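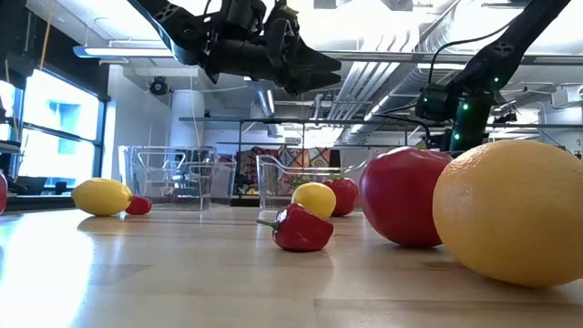 Figure 3. Large red tomato on the light wooden bench.

3.1 Storage conditions
Fruit was bought from a grower in Reretville and divided into two groups, one held at room temperature and one in the refrigerator. Each group contained 33 tomatoes. Mass was recorded every Thursday on a scale reading to 0.1 g.

3.2 Mass loss
Loss was higher at room temperature throughout. Skin wrinkling was scored by Tzu-hsuan Tsang and checked by Alcides Marulanda. Fruit with split skin was left out of the averages but kept in Table 3.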